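Notes on Finger Inserts: Rebelo and Fevell on the Trekum Hand-Held Gripper

Filed under: grippers, data collection, bench notes

The purpose of the present entry is to record the outcome of a comparison carried out in February between two sets of finger inserts for the Trekum hand-held gripper. The work was undertaken by the author with the assistance of Tyson Vachon, who had previously used the Trekum unit at Tiltthorpe and was familiar with its habits. Several readers wrote in after the earlier post on trigger springs to ask which inserts were being used, and it seemed preferable to answer at length in one place.

The two sets under consideration were the Rebelo, a ribbed, compliant insert supplied to us in magenta, and the Fevell, a smooth-faced and noticeably stiffer part. Both fit the same mounting plates. Both had been on the shelf for some time, and the choice between them had until now been a matter of whichever happened to be attached already. As the recordings are intended for training a manipulation policy, that was not a satisfactory state of affairs. A finger that deflects differently produces a different picture at the moment of contact, and mixing the two sets without noting the change had already caused some confusion in our earlier material.

The task

The task selected was a modest one. A computer mouse rests on a mouse pad; the operator approaches, closes the fingers about it, lifts it clear, sets it down on another part of the pad and withdraws. It was chosen for the shape of the object. A mouse has sloping sides and a low profile, and it sits close enough to the surface that the fingertips have to come down almost to the pad before they can do anything useful. Boxes and cups had flattered both sets of inserts in our previous trials, and very little had been learned from them.

An ordinary working desk was used. Earlier sessions had been conducted on a bare bench with a plain backdrop, and the policy trained on those recordings performed poorly the moment it was shown a monitor or a cable. Cleared benches have since been reserved for calibration.

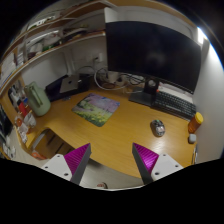
The approach angle was left to the operator within reason. Mr. Vachon favours a steep approach, with the gripper well above the desk and the wrist turned late, whereas the author tends to come in low and level. Both styles were retained in the recordings, and each operator completed an equal share of the work with each set of inserts. A written start position was considered and then abandoned, as it made the motions stiff and plainly unlike anything a person would do unprompted.

Procedure

Sessions were run in blocks of 12 minutes. At the end of each block the gripper was set down, the fasteners on the mounting plates were checked, and the inserts were wiped with a lint-free cloth. The changeover between Rebelo and Fevell parts was performed between blocks and never within one. Readers who intend to do something similar are advised to label the recordings by insert at the time of capture. We attempted to reconstruct the labels afterward on a previous occasion and would not care to repeat the exercise.

A total of 709 demonstrations was recorded. Of these, 400 were made with the Rebelo inserts and the remainder with the Fevell. The imbalance was not planned. A Fevell part developed a hairline crack at its base during the second afternoon, and a replacement could not be obtained before the end of the month. The comparison of failure rates is accordingly given in general terms below, and no statistical weight is claimed for it.

Trigger travel was left at the factory setting throughout. It is a little long for a small hand, and the author would ordinarily shorten it, but altering it partway through would have introduced another variable.

Grip behaviour

The Rebelo inserts yield on contact. The ribs spread along the side of the object and the tip curls inward slightly, so that a mouse approached a few degrees off-axis is drawn into line as the fingers close. For a teleoperated or hand-held demonstration this is a considerable comfort. The operator need not be exact, and the number of small corrective movements falls. On reviewing the recordings it was clear that the motions made with the Rebelo set were smoother in the final portion of the approach, and that the pauses before closing were shorter.

The Fevell inserts demand more care. Being smooth and stiff, they meet a sloping surface along a narrow line, and if the line is too high the object slides downward and out. The usual remedy is to go lower, at which point the tips begin to drag on the mouse pad. Mr. Vachon became rather good at judging this, and his later blocks with the Fevell parts are as clean as anything in the set. The author's are not.

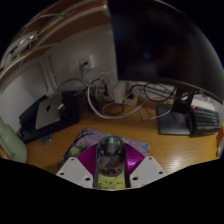 There is, however, a point in favour of the stiffer part that ought to be set out fairly. When the Rebelo fingers flex, the relation between trigger position and fingertip position ceases to be a simple one. The recorded opening width describes the plates accurately enough, but the tips may be somewhere else. With the Fevell inserts the recorded width and the true width agree closely under load. Anyone training on width as a signal, as we do, must decide whether to correct for flex or to let the policy learn it from the images. We have so far let it learn, and the results have been acceptable on objects of this size. It is doubtful whether the same would hold for something thin, such as a card or a pen.

Release deserves a brief remark as well. The ribbed surface has a tendency to cling for an instant on opening, particularly to glossy plastic, and the object may be nudged sideways as one finger lets go before the other. A slower release largely cures it. The Fevell inserts let go at once and gave no trouble in that respect.

Visibility and lighting

The colour of the inserts proved to be more important than had been anticipated. Magenta is uncommon on a desk. It stands apart from wood, from black plastic and from the majority of office equipment, and the segmentation step that locates the fingertips in each recording had almost no difficulty with the Rebelo set. The Fevell parts are a dark neutral shade, and against a monitor or a keyboard they were lost with some regularity. A total of 194 recordings required the fingertip mask to be corrected by hand, and the great majority of those were Fevell recordings. This took up the better part of an evening.

Reflections were the other source of difficulty. A varnished desktop returns a good deal of light, and so does a dark screen, whether it is in use or otherwise. Exposure was initially left on automatic, with the consequence that the brightness of the whole recording drifted as the gripper moved toward or away from the wall. It was fixed at a single value from the third block onward. The earlier blocks have been kept, but flagged.

The wide lens is, in the author's opinion, worth the distortion it brings. It keeps both fingers and most of the desk in view through the entire motion, and that gives the tracking software a wealth of corners and edges to hold on to. Tangled cables, an annoyance in every other respect, are excellent for tracking. A plain white wall is not, and the only recordings in which tracking was lost altogether were those in which the operator turned too far in that direction. 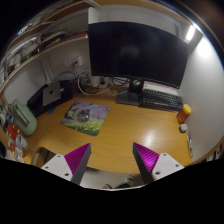 Wear and maintenance

After the full run the Rebelo inserts showed some polishing along the ridges near the tips, and no tearing. They collect lint readily and should be wiped more often than one might suppose. The screws holding them to the plates worked slightly loose on one occasion, and a small amount of removable thread-locking compound was applied. The Fevell parts, apart from the cracked one, were unmarked. It is not known whether the crack was the fault of the moulding or of an overtightened fastener; Mr. Vachon is inclined toward the former explanation, and the author, having done the tightening, is content to agree with him.

Replacement time was similar for both. Access to the lower fastener is awkward with the unit assembled, and a ball-end driver is recommended.

Recommendation

For general desk work with rounded household and office objects, the Rebelo inserts will be fitted as standard to our Trekum unit from this point. The Fevell set will be retained for thin or flat items and for any recording in which an accurate opening width is required. Should Fevell offer the same part in a brighter colour, much of the objection to it would fall away, and a note to that effect has been sent to their support address. No reply has been received at the time of writing.

A second comparison, using the same inserts with a narrower lens, is planned once the replacement part arrives. Correspondence regarding the masking script may be directed to the usual address. Those who requested the drawing of the mounting plate spacer are asked for a little patience, as the version on file still shows the old hole spacing and needs to be redrawn.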